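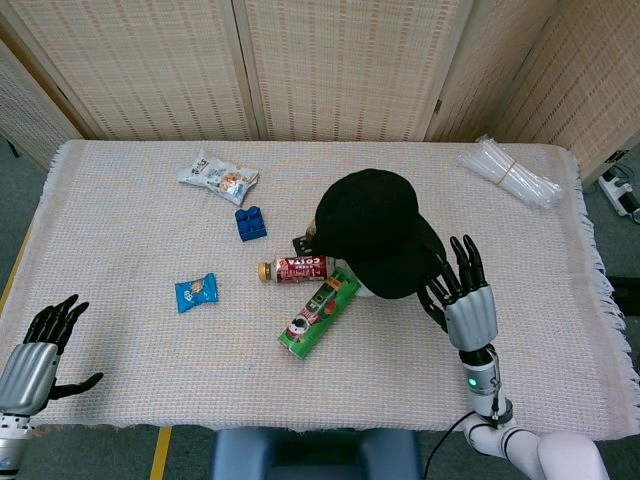 The right arm stopped again on Tuesday, at lift 81 of what should have been a clean afternoon. Same fault as in March: the wrist reports 809, the fingers hold whatever position they were in, and the controller carries on as if they had closed.

I had put it down to the cable. I swapped that at Brevesholm in the spring and the fault went away for 70 days, so I stopped looking. On Tuesday the cable tested fine.

What worries me more is the light. The wrist stays green through the whole thing. The Bravix manual says green means the hand is safe to approach, and I reached over the table to move the cap while the fingers were still under load. They closed a second later. No harm done, only a pinched sleeve – but I shouldn't have had my arm there.

I've written to Jitaru, who did the wrist firmware, and sent them the logs. Until they answer, the rule at Timdale is power off at the strip, wait 20 seconds, then touch the table. The soft stop doesn't count.

The left arm has never done it. Same firmware, older motor board. I'm swapping the boards over next.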